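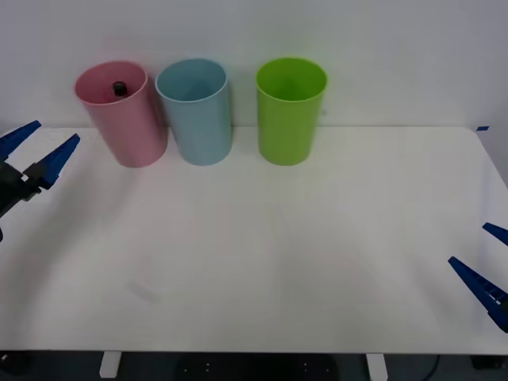

Ataberk Şimşekoğlu trinkt seinen Tee aus Plastik, und wer dazu etwas sagen möchte, soll bitte warten, bis er ausgetrunken hat. »Ich habe zu Hause auch Gläser«, sagt er. »Sie stehen im Schrank und werden geschont.«

Wir sitzen in seiner Werkstatt in der Drornier-Passage, zweiter Hof, hinter den Fahrrädern. Seit April verkauft er unter dem Namen Sarıgül Becher. Keine Teller, keine Schüsseln, auch keine Karaffe, nach der angeblich jeder zweite Kunde fragt. Becher ohne Henkel, nach unten etwas schmaler, in Rosa, Hellblau und einem Grün, über das es Streit gab.

»Meine Schwester nennt es Warnwestengrün«, sagt Şimşekoğlu. »Ich nenne es Limette. Im Katalog steht Limette, weil ich den Katalog schreibe.« Das Rosa sei dagegen ein Zufall gewesen. Bestellt hatte er ein kräftigeres, geliefert wurde etwas, das aussah, als hätte es schon ein paar Sommer auf dem Balkon hinter sich. Er wollte reklamieren, ließ den Karton dann aber stehen, und bis er den Lieferschein wiederfand, war die Hälfte weg. Heute ist es die Farbe, die am besten geht. Das Hellblau kaufen vor allem Leute, die sich nicht entscheiden können. »Hellblau ist das Mineralwasser unter den Farben.«

Gelernt hat er Werkzeugmacher, bei der Firma Lastach, zwölf Jahre lang. Dort ging es um Deckel für Farbeimer. Ob das spannend gewesen sei? Er überlegt länger, als die Frage verdient. »Ein Deckel muss zugehen. Wenn er zugeht, ruft keiner an. Ich habe sehr ruhige Jahre gehabt.«

Beim Becher sei das anders, da habe jeder eine Meinung. Ein Café am Stidham-Platz wollte sie höher, eine Kita niedriger, und ein Herr, der sich als Designer vorstellte, vermisste »eine Haltung«. Einen Henkel wollten sie fast alle. Şimşekoğlu hat einen gezeichnet, sogar einen Prototyp gemacht und ihn dann seiner Schwester geschenkt. Mit Henkel ließen sich die Becher nicht mehr ordentlich stapeln, und am Stapeln hängt er. 235 Milliliter passen hinein, »wenn man mutig einschenkt«.

Auch ein Aufdruck fehlt. Kein Logo, kein Spruch, nicht einmal ein kleiner Name am Rand. »Ich habe schon genug Tassen gesehen, die mir einen guten Morgen wünschen. Das entscheide ich gern selbst.« Für Firmenkunden würde er sich überreden lassen, sagt er, es habe bloß noch keine Firma gefragt.

Bleibt die Sache mit dem Plastik. Er wird oft darauf angesprochen, meistens von Leuten mit Einwegbecher in der Hand. Seine Antwort ist kurz: Man solle die Dinger eben behalten. Runterfallen dürfen sie, in die Spülmaschine auch, obere Etage. Eine Kundin benutze ihren grünen inzwischen für Stifte. Das habe ihn erst gekränkt. Dann hat er an seinem eigenen Schreibtisch nachgesehen, wo seit Wochen zwei rosa Becher standen, einer mit Schrauben, einer mit Büroklammern.

Und die Karaffe? Şimşekoğlu steht auf und setzt neues Wasser auf. »Fragen Sie mich das, wenn die 521 Becher aus dem Keller verkauft sind.« Zum Abschied bietet er mir noch einen Tee an, wahlweise in Limette.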